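Search this site Search Go

The Great Cord Cleanup, a Gallery

Okay, so I finally did the drawer. If you've been reading along since November you know which drawer I mean, the one under the microwave that only opens if you stick your hand in and push something down first. I pulled the whole thing out, carried it across the kitchen and tipped it onto the marble. And then I made coffee and stared at it for a while!

My friend Britta Brinkmann is about to do her own house and wants to know how bad it gets. (Britta, it gets pretty bad, but only for an afternoon.)

Before anything else, the ground rules

One pile for cords that go to something we still own. One for cords that might. One for recycling. The "might" pile gets a shoebox with a lid, and when the lid won't close I have to pick something to let go of. I stole the shoebox idea from Ingeborg Wegener's home column and it's the best thing I've borrowed from anybody in years.

The supplies

I bought a pack of Fidetti wraps, the soft kind that stick to themselves, and I already had a roll of masking tape and a good marker. You don't need the fancy labels. I did buy the fancy labels once, from Zatthorpe, and they peeled off in the heat of the car within 2 weeks. Masking tape stays put and you can write on it standing up.

The color thing

I went through a phase where I only bought pastel cords, mint and pink mostly, with the idea that each person in the house would have a color. Lovely plan! It lasted until the first road trip, when everybody grabbed whatever was closest, and after that the colors meant nothing at all. They're still pretty, though, and I'll admit I was happy to see them all out in the daylight.

The big tangle
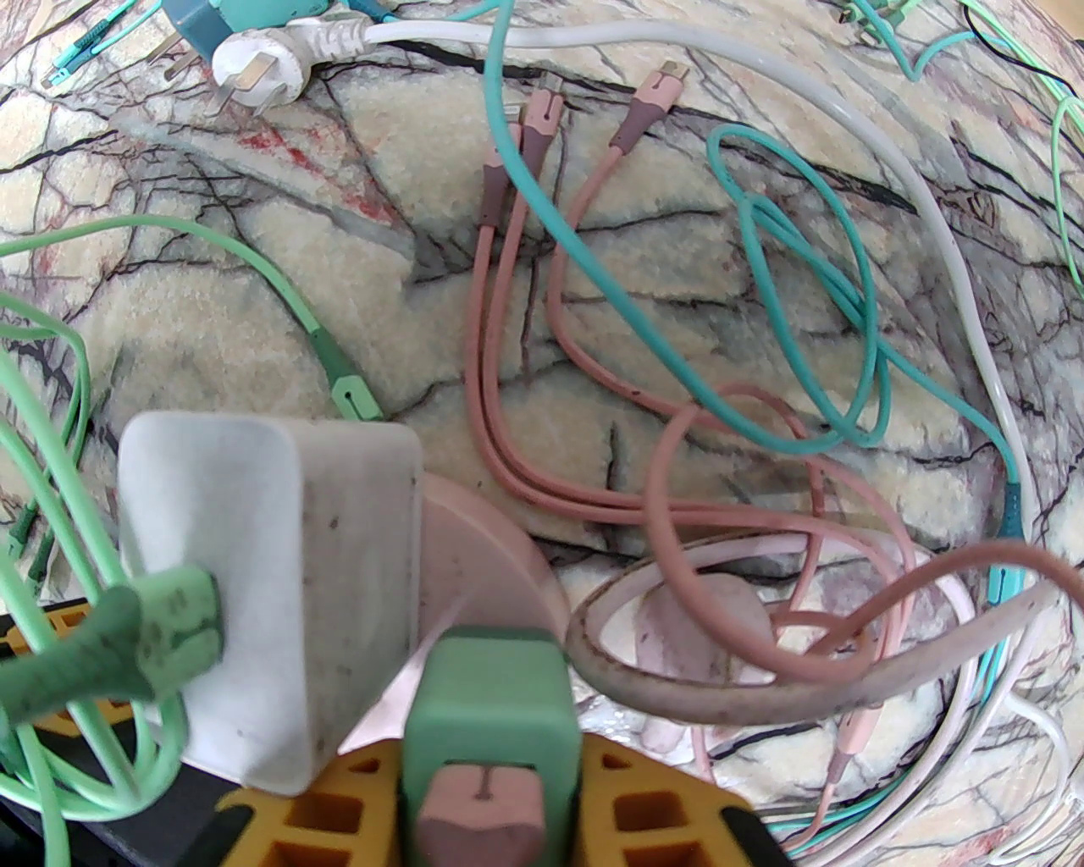 My trick, if you can call it one, is to start with the plug ends and leave the loops alone. Find a plug, hold on to it, and feed it back out the way it came. Pulling on the middle only makes the knot tighter, and then you're standing there muttering. I worked from the outside in and had some 43 minutes on the oven timer when I called it done, with one snack break in there.

A word about grubby cords: the pale pink ones show everything. A barely damp cloth with a drop of dish soap, cord unplugged of course, then a dry towel right after. Go slowly near the metal tips and keep the water away from them. The mint ones clean up easier, I have no idea why.

Winding them up

I wind each one loosely around my hand, slip it off, and put a wrap around the waist of it. Loose is the word here. I used to wind them tight like thread on a spool and they'd split right where the cord meets the plug.

Back in the drawer

The Teuber divider tray I'd been saving fits with a finger's width to spare, so chargers go up front, long cords go in the back, and the blocks get their own corner. The drawer opens with one hand now! I've opened it about ten times just because I can.

Next up is the linen shelf, and after that the Hodetitz cabinet in the hall, which I am dreading. Britta has promised to come over and hold the trash bag.

Last updated: 5/17/20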